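Home | Projects | Class Blog | Archive | Contact

Who Turns the Lights On in Ciltthorpe?
Local Government project, final report

So I picked streetlights. My first idea was parking, but then I went to one town meeting in June and people talked about dark streets for most of the evening, and I was hooked!

Ciltthorpe has 349 streetlights on the town list. I walked my part of town (the Bikwood side, everything east of the creek) after 9 p.m. and checked 200 of them against that list. Of those, 62 were out. I honestly expected maybe a dozen, so I went back and did Bikwood Road a second time to be sure I hadn't messed up my sheet.

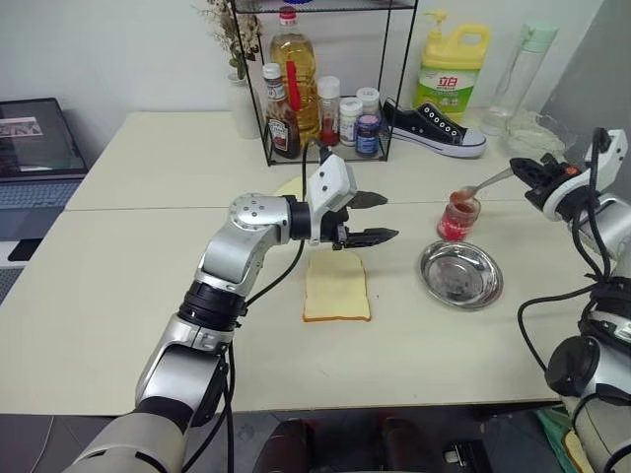 The next thing I wanted to know was who you're supposed to call. The town website says the public works office. Public works told me the poles belong to the town but the repairs go through a contractor, Dustoso, and Dustoso only takes work orders from the town clerk. I made seven phone calls before I had that straight, and one of them was to the library by mistake.

Trevor Pickering, who sits on the town council, let me ask him questions for half an hour. He said the repair budget gets set before anyone knows how many lights are out, and he'd like a count done every spring. I asked if it could go on the agenda and he said to send him my sheet, so I did (all four pages, plus the map).

If I had more time I'd do the west side too, and I'd ask for the old work orders to see how long a repair takes.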